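Textile Care and Household Practice
Unit 7: Folding – what it does and what it doesn't

Notes for the session. Read these before the practical and bring one item from home that you find annoying to fold.

1. The claims

Folding advice is easy to find and hard to check. The usual claims are that a good fold saves space, prevents creases, makes clothes last longer and saves time in the morning. These get repeated in books, on packaging and in store displays, mostly with nothing behind them. We'll take them one at a time.

Space. Cloth takes up the room it takes up. A neat stack holds less trapped air than a heap, so there is a saving, but most of it comes from pressing the air out. Compare a folded stack and a rolled one under the same weight before you believe any chart. The Samano leaflet in your reading pack promises 40 percent more drawer space and never says what the drawer looked like before. More than what?

Creases. A fold is a crease you chose. Folding moves the line to a place where it shows less. If the item sits under a heavy pile, the line sets harder, however carefully it was made.

Wear. People say that folding along the same line for years weakens the fabric. For stored table linen this is a fair worry, and refolding on a different line now and then costs nothing. For a shirt that gets washed every week, I'd look at the washing first.

Time. The Kirklow method has 9 steps for one T-shirt. Try it with a full basket and a clock, then decide.

2. Laying out

Whatever method you follow, the item has to lie flat first, and this is where most bad folds begin. A smooth, pale tabletop suits colored fabric well: the outline is easy to read and the cloth slides when you want it to. A bed is worse than people think, as the surface gives and the far edge keeps moving.

Take hold at two points, one toward each end, and straighten between them. Gripping both ends at once gives you some control over the tension. Don't pull hard. Knits stretch, and a stretched knit folded in a hurry comes out of the drawer crooked.

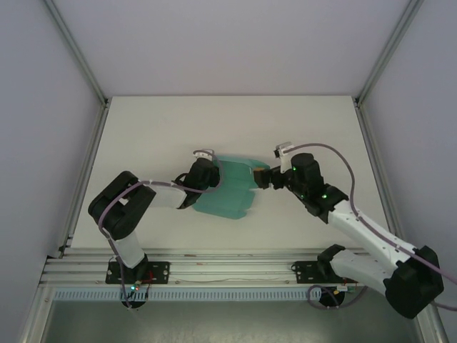
3. The fold itself

Bring edge to edge and smooth from the fold outward. Thirds or halves? The Bundera guide insists on thirds for everything, including pillowcases, and gives no reason. Halves are quicker and easier to line up by eye. Thirds hide the edges and give a narrower packet. Pick by the width of your shelf.

Folding boards (Ho makes the one in our cupboard) do produce matching packets. Whether anyone needs matching packets at home is another question – a shop does, for display. The board also fixes the size, so if your shelf is a different depth you're stuck with it.

4. Practical

You have 55 minutes. Fold your item three ways: halves, thirds and rolled. Leave each version under the same book while you prepare the next table of notes, then open it out and record where the lines fall and how deep they look. Use your own words for this. "Neat" is not an observation.

Write down which method you expected to do best before you start. If your result agrees with what you expected, do it again with a different fabric.

5. For next time

Find one folding claim on a label, in a magazine or online. Copy it exactly and write a short paragraph on how it could be tested in an ordinary kitchen or bedroom. If it can't be tested, say what is missing from it.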